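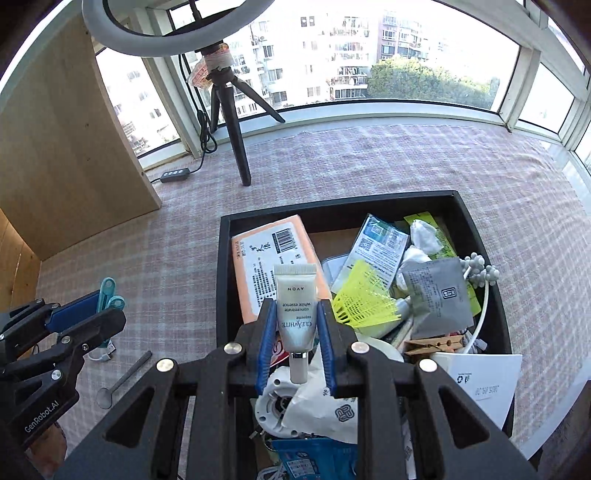

## 小物仕分け機「Kerkier」製作記:トレイの中身を片づける

2025年8月11日

共同工房Ullixで進めている小物仕分け機Kerkierは、アーム本体の組み立てが終わり、つかみ方の記録を集める段階に入りました。今号では、この一か月に行った作業と、そこで変更した点を報告します。担当はArnout MeijerとSang-wook Minの二人です。記録の作業はMinの自宅の窓際で、アームの配線と調整はUllixの作業台で行っています。

### 何を作っているか

Kerkierは、引き出しの中身のような雑多な小物を一つずつ取り上げ、種類別の箱に移す機械です。部品の選別にも使いたいという声はありましたが、最初の対象は家庭の小物にしました。ねじやナットは形がそろっているので、専用の振り分け機のほうが速く、アームを使う利点があまりありません。化粧品のチューブ、洗濯ばさみ、ケーブル、小袋が一つのトレイに混ざっている状態を扱えるようにするのが、当面の目標です。

動作は、人が手持ちのグリッパーで実際に物をつかみ、その記録をもとに作ります。関節の角度を一つずつ打ち込む方法も試しましたが、物の置き方が変わるたびに書き直しになり、春のうちにやめました。

### 記録の手順

黒い長方形のトレイに小物を入れ、テーブルクロスの上に置きます。中身は家にあるものをそのまま使っています。紙箱、透明の小袋、丸めたティッシュ、蛍光イエローのプラスチック製シャトルコック、銀色の小袋、飾りのついた白いケーブル、木の洗濯ばさみ、白いテープなどです。並べ直さず、重なったまま始めます。

一回の記録では、指定した物を一つつかみ、トレイから持ち上げ、隣の箱に置いて終わりです。途中で落とした場合も止めずに続け、拾い直すところまでを同じ記録に含めます。失敗した記録には、ファイル名の末尾に印をつけて区別しています。

先月の目標は100回でした。目標は達成しましたが、見直しで11回分を外しました。外したのは、手の動きが速すぎて指先の位置が追えないものと、開始の合図より先に動き始めたものです。後者はMeijerの記録に多く、本人は次回から声に出して数えてから始めることにしています。

### チューブのつかみ方

手間がかかったのは、細い化粧品のチューブです。AVONの白いチューブで、片側に銀色のねじ式キャップがついています。反対側は平らにつぶして閉じてあるため、場所によって厚みが違います。

最初は平らな端をつまんでいました。指が入りやすく、ほかの物に触れにくい位置だからです。しかし、この持ち方ではキャップ側が重りのように振れ、箱の上で向きが定まりません。キャップをつかむと今度は表面が硬く、少し傾いただけで指先から逃げます。

現在は、胴の中央を両側から挟み、キャップを下に向けて立てたまま持ち上げています。青いゴムの指先パッドが胴に沿うので、強く握る必要はありません。握りすぎると胴がへこみ、離すときにパッドへ張りつくことがあります。記録をとるときは、つかんだ位置で一呼吸おき、それから上げるようにしてください。

横に寝ているチューブを立てて持ち上げる動作には、手首の返しが必要です。手で行えば簡単ですが、アームでは可動範囲の端に近い姿勢になります。Meijerは、アームの取り付け台を高くすることで解決するつもりです。台の図面はUllixの共有棚に入れてあります。

### 柔らかい物とケーブル

ビニール袋とティッシュは、どこをつかんでも持ち上がりますが、下にある物を一緒に引き上げます。シャトルコックの羽根の部分に袋が引っかかり、トレイの外まで運んでしまうことが続きました。対策として、軽く持ち上げた高さで一度止め、左右に小さく動かしてから上げる手順を加えています。時間は延びますが、引きずりは減りました。

ケーブルはまだ決まった方法がありません。飾りの近くをつまむと滑らず、端をつまむと長く垂れます。垂れた部分が箱の縁に残るため、Minは両手のグリッパーで二か所を持つ方法を試しています。ただしKerkierのアームは一本なので、このまま取り入れることはできません。二本目のアームを作る案は、予算と設置場所の両方に問題があり、今期は見送ります。

洗濯ばさみは、長い辺を横から挟めば安定します。ばねの側を持つと、握る力で口が開き、隣の物をくわえることがありました。これも失敗として残してあります。

### 明るさについて

窓際で作業しているため、時刻と天気で物の見え方が変わります。透明の小袋と銀色の小袋は特に影響が大きく、晴れた日の午前中には表面の反射で輪郭が読めない記録が出ました。カーテンを閉めた条件だけでそろえる案もありましたが、使う場所の明るさは選べないので、窓からの光が入る条件も残します。

三脚につけたリングライトについては、点灯と消灯の両方で記録します。途中で明るさを変えると、あとから条件を調べられなくなります。手元のコントローラーは、記録の前に操作してください。コードに手が当たるとライトの向きがずれるので、置く場所にも気をつけてください。

### アーム側の進み具合

Ullixでは、手首の軸に使っている歯車を交換しました。以前の歯車は遊びが大きく、指先で測ると位置が安定しませんでした。交換後は、同じ点へ戻す試験を1,021回続け、途中で止まることなく終えています。試験のあいだに緩んだねじは3本あり、いずれも肘のカバーを留めるものでした。ねじ止め剤を塗って締め直してあります。

制御用のプログラムは、Minが書いた「Jurkow」を使っています。手持ちグリッパーの記録を読み込み、アームの長さに合わせて軌道を直すものです。現在の版では、開き幅の最小値をゼロにすると指先が押し合ったままになり、モーターが熱を持ちます。設定ファイルの値を変えるときは、配布したままの最小値より小さくしないでください。修正版は次の組み立て日までに用意します。

非常停止ボタンは、作業台の手前右側に移しました。以前の位置ではアームの可動範囲を越えて手を伸ばす必要がありました。初めてアームを動かす人は、電源を入れる前に必ず場所を確かめ、一度押してみてください。

### 今後の作業

次は、トレイの中身を入れ替えて同じ手順で記録します。同じ物ばかり続けていると、置き方まで似てくるためです。家に余っている小物があれば、Ullixの入口にある「Kerkier用」の箱に入れてください。薬、電池、刃物、割れやすいものは受け付けません。中身の入った容器は、ふたがきちんと閉まるものに限ります。返却が必要な場合は、名前を書いた紙を一緒に入れてください。

アームに記録を移した状態での試運転は、10月の公開作業日に行う予定です。当日は紙箱とチューブの二種類だけを扱い、ケーブルは対象に含めません。見学の申し込みは不要ですが、作業台の黄色い線より内側には入らないようお願いします。

記録を手伝える人は、Minまで連絡してください。左利きの人の記録が不足しています。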